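**Painting old kitchen cabinets gloss white, start to finish.** A few people in Plirstead asked what I did and what it cost, so I'm putting it in one thread.

1/ The kitchen is in a Wavmont Street duplex. The cabinets are original to the building: flat doors, oak veneer, orange by now. Boxes are solid and the drawers run fine. I wanted them white and I wanted them shiny.

2/ I priced new doors first. The quote came to $1,474 before hinges, and they would have gone on the same boxes. I decided to paint.

3/ Total for the paint job was $690. That's primer, paint, sandpaper, two good brushes, foam rollers, new hinges and pulls, and a respirator. The hinges and pulls were more than half of it. If you keep your hardware you'll spend a lot less.

4/ Take the doors off and label them before you do anything else. I wrote a number on painter's tape, stuck it inside the hinge cup, and put the matching number inside the cabinet. Screws went in sandwich bags with the same numbers.

5/ Degrease. Then do it again. The doors next to the stove needed four passes before the rag came up clean. Rinse with plain water and let them dry overnight.

6/ Sanding: 80 grit only on the spots where old varnish had run and dried in a ridge. Don't use it on the flat parts of a veneer door. I went through at one corner and had to fill it.

7/ Everything else got 100 and then something much finer between coats. You're only dulling the surface. Vacuum, then a tack cloth, then look at it sideways with a flashlight.

8/ Oak has deep grain and gloss shows all of it. I skimmed the fronts with grain filler, sanded, and skimmed again. The insides of the doors I left alone and the grain shows there. Doesn't bother me.

9/ Primer was a shellac base. It smells terrible and dries fast. My first two doors had tannin coming through in yellow streaks, so those got an extra coat.

10/ On sheen. The woman at the counter at Palamarchuk tried to talk me into satin because it hides more. She's right that it hides more. On flat doors the highlights are broad and every dip shows up in them. Curved surfaces are easier on gloss. 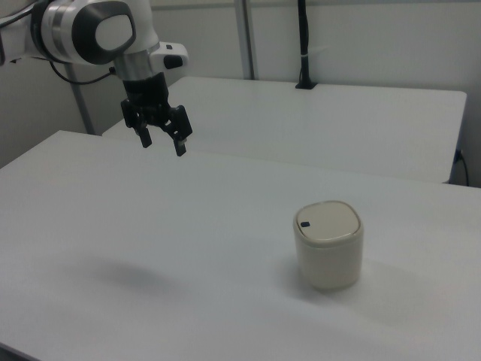
*Glossy white on curves, with the overhead light along the top edge.*

11/ Paint was Aminano cabinet enamel, the gloss. Two coats on the boxes, three on the doors. It levels well if you leave it alone. Most of my brush marks came from going back over a spot after it had started to set.

12/ Foam roller on the flats, brush on the edges, edges first. Wipe the drips off the back corners before you walk away. I forgot on one drawer front and had to cut the drips off with a razor blade two days later.

13/ Dry and cured are different things. The can said I could handle it after a day. I rehung the doors after five and still got a dent where one closed on its bumper. By the second week a fingernail didn't mark it.

14/ Somebody asked about spraying. I thought about it. The rental was reasonable but I don't have a garage, and masking the kitchen would have taken longer than rolling.

15/ Somebody else asked about the color. Straight out of the can, no tint. I tried a warm white on a scrap board first and it went peach next to the countertop. Put your sample next to the counter, and look at it after dark with the lights on.

16/ Time: I started at the beginning of August and hung the last door near the end of the month, working evenings. Cooking with no doors on the cabinets is fine. You do find out how many mugs you own.

17/ What I'd change: buy more painter's pyramids, do the grain filler on a cooler week, and drill for the new pulls before priming. I drilled after the last coat and chipped two fronts.

18/ Cleaning so far is a damp cloth and a drop of dish soap. No abrasive sponges. The door under the sink already has a scuff from the trash can, and I kept a jar of the enamel for touching it up.

19/ Next is the bathroom vanity, same primer and same paint. I'll add to this thread when it's done.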